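Setting up your magazine template (part 3 of the guide)

Right, so you've picked your genre and you've got a masthead you can live with. I called mine Linholm, after the village my nan grew up in, and I'll use it all the way through so you can see what I did. You need the Primora layout program open, and your cover photo saved somewhere you can find it again (mine was on the desktop under three different names, don't do that).

1. Open Primora and choose New, then Magazine, then Blank. Skip the ready-made music templates. They're nice, but everyone in my year used the same one and you could tell!

2. Set the page to A4 portrait and turn on facing pages.

3. Go to Guides and type 3 in the columns box. Leave the gutter alone for now.

4. Click Save As and give the file a proper name. I add the month, so mine is Linholm November.

Note: if the columns don't show up, you're probably in preview. Press W and they come back.

Now the masthead. I tried loads of fonts and ended up with Ekström in bold, all capitals, because my magazine is folk and acoustic and I wanted something plain that still looked a bit stubborn. Veltis was my second choice and I kept it for the cover lines.

5. Draw a text box across the top of the page, right up to the margins.

6. Type your title and drag the size up until it fills the box. Mine came out at roughly 325 points, which sounds mad but looks fine once the photo is in.

7. Lock that layer.

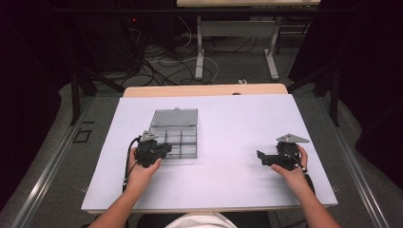

Caution: lock it before you place the cover photo. I forgot, dragged the whole masthead off the page and spent a lunchtime putting it back.

8. Choose Place, pick your photo and let it fill the page. Send it to the back.

9. Move it about until your artist's eyes sit in the top third. If their head covers a letter or two of the title that's fine – big magazines do it all the time.

10. Add your cover lines down the left side, in Veltis, with the main one twice the size of the rest.

For the double page spread, keep your article to 500 words. My first draft was 612 and Đạt Lý, who I swapped drafts with, said his eyes gave up halfway down the second column. I cut the bit about the tour van and it read much better.

Note: paste the text in without formatting, or it drags its old font along with it.

11. Save again, then export a PDF and print one copy in black and white. If you can't read the cover lines on that, change their colour before you start on the contents page.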